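Learning to write short letters again

Posted 2 May 2025

When I moved to Palside I had one suitcase of clothes and one of paper. The paper was letters, most of them from my aunt and my grandmother, and I carried them through two airports because I did not trust the post with them. Now they live in a drawer, and last month I decided to answer them. My grandmother is no longer with us, so I mean the ones from my aunt. She has written to me for 11 years and I have replied mostly by telephone.

The first evening I sat with a good pen and wrote one line. I wrote the date and "Dear Aunt", and then I wanted to explain everything, why I was so late, how the work is going, what I think of the weather here. It was too much for one page and I went to bed.

My neighbour at the Bulter Street library writing group told us to keep a letter under one side of paper. I did not like this rule at first. In my language a short letter is almost an insult, it looks as if you had a bus to catch. But I tried it, and I chose one small subject: the plum tree behind our building, and how the birds finish the fruit before we can reach it.
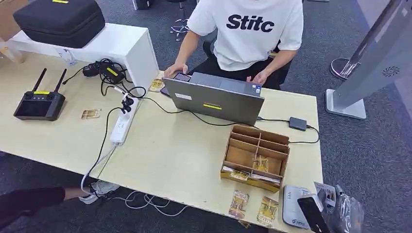

It took me 55 minutes, with two dictionaries. I write to her in my first language, and that is the embarrassing part, because after so many years the words come in English first. I know "gutter" and "lawnmower" in English only. I had to look up how we say "gutter" at home, and I think my aunt would laugh at this.

I make a draft before I touch the nice paper. The nice paper is from Wieczorek, the small stationery shop near the tram stop, and it is cream colour with a rough edge. I bought it after my second letter, as a reward, although my husband says that I bought it before and I only remember it differently. The envelopes are a little too small for it, so I fold the sheet three times – not elegant, but it arrives.

Her answer to the plum tree came after three weeks. She wrote four pages! She told me about a plum tree in Drurkeo, where she was a girl, and how my grandfather hung old spoons in the branches to frighten the birds. I had never heard this story in any phone call. On the telephone we talk about health and prices, and then one of us has something on the stove.

I am now on my fifth letter. The subject is my favourite bakery and its terrible coffee. I still have to find a polite word for "burnt", and I need stamps.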